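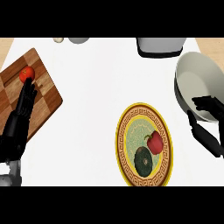
Tomato duty in the Zaltero sim, left hand going in while the right one hangs on to the bowl.

28 June 2023

So I've had the Zaltero kitchen pack for two weeks now and I keep getting messages asking if it's worth the money, which means it's time to write something down instead of typing the same reply to everybody.

Quick background for anyone who came here for the bike posts (sorry, there's another one in July, I promise). Zaltero sells simulated rooms for people who want to practice driving two-handed robots without owning one. You get the room, a bunch of stuff to pick up, the robot, and a way to steer it all from your desk. I bought the kitchen because my friend Lucyna Chmielewska had it and wouldn't shut up about it. The basic version was 846 with the hand controller thrown in, and I did think about it for a long time before I clicked.

Setup took me 2 evenings. The first one was all my fault, because I tried to run it on the old laptop and it sounded like a hair dryer. On the desktop it went fine, apart from the controller not being found until I plugged it straight in and skipped the hub. The manual mentions this on page 11. I read page 11 afterward.

The job I've been playing with most is moving vegetables around, and I picked it because it sounded like the easy one. Ha! A tomato is round and shiny and the fingers on these hands are long, so if you come in a tiny bit too fast it rolls off across the cutting board and you're chasing it. What works for me is keeping the fingers straight and together until they're touching, then curling slowly. Lucyna does it the other way, coming down from the top with the hand open, and she's faster than I am, so maybe don't listen to me.

Big bowls are harder than I expected too. You hook the fingers over the rim and keep the thumb on the outside, and that feels solid, but then you start thinking about your other hand and the bowl hand drifts. I have dropped that bowl so many times. There's a reset button and mine would be worn out if it were a real one.

I like how the stuff looks. The plate with the Greek key border is exactly the kind of thing my grandmother would have had, and the red pepper gets a nice shine on it. The squash is a good choice too, with those ribs, and I wish more of the objects were that awkward. The table is very plain and very white, and after an hour I'm squinting at it, so I turn my monitor down.

Things I don't love: the black bars along the top and bottom in my recordings. I've been through every menu and can't get rid of them, and they hide the far end of the table when I watch a run back. I wrote to support and got a friendly answer from a guy named Jozef Visser within the day, with 2 settings to try. Neither did anything for me. He's looking into it.

Also, you can't feel anything through the controller. No buzz, no click, nothing when the fingers touch. Myung has a competing kit that does buzz, and Raffaele D'Amico let me try his over in Sarndale last month. I liked the buzz a lot, but the hands in that one are simple pinchers and I got bored pretty quickly. If Zaltero added it I'd pay for the upgrade without even asking my wife (hi, Urszula).

Would I buy it again? Yeah, I would, if you've got a decent desktop and some patience. I'd give it 8 out of 10, and it goes up if they fix the bars. If you only want to try it once or twice, wait for one of their free weekends.

Next up I want to try the pouring tasks. Lucyna says they're miserable, so expect a grumpy post. And if anybody has figured out the recording thing, please leave me a comment!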